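Visit Report: Two-Arm Handling Cell, Dunum Workshop
Date of visit: 22/01/2023
Prepared by: Marama Paewai, Technical Training Office, Waaka

Purpose

The visit was arranged so that our office could see how the Dunum workshop sets up and maintains its two-arm cell before a similar one is installed at Zellik in August. The group was received by Lucyna Brzozowska, who is responsible for the daily care of the cell.

Setup of the Cell

The two arms are mounted on a black metal base rail, facing a shared work area on a wooden tabletop. Each arm carries a gripper and a small wrist camera. The fixing bolts on the rail are checked every morning, and the joints are then moved slowly through their range with the grippers empty.

Handling trials use smartphones. One arm holds the phone upright near its middle, and the open gripper of the other is brought toward it. The textured finger pads are wiped before each series of 100 grips. Worn pads are replaced in pairs, and the grip force is set again afterward.
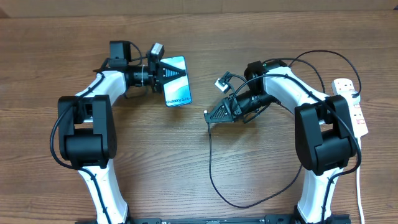

Cable Care

Most of the stoppages recorded by the workshop were traced to cables. Of 104 entries in the Godetti service log, 19 concerned a connector at the wrist and 20 a cable that had caught during a turn. Staff now leave enough slack for the full reach of each arm and secure the wiring at the wrist with a cable tie. Ties are cut and renewed whenever a camera is removed.

Power is switched off before any connector is opened. Ms. Brzozowska asked that this rule be copied without change into the Zellik instructions.

Points for Follow-Up

The Dunum workshop will send its morning checklist and a list of spare finger pads. Our office will confirm the length of the base rail and the position of the power outlets at Zellik. A second visit has been requested for the operators.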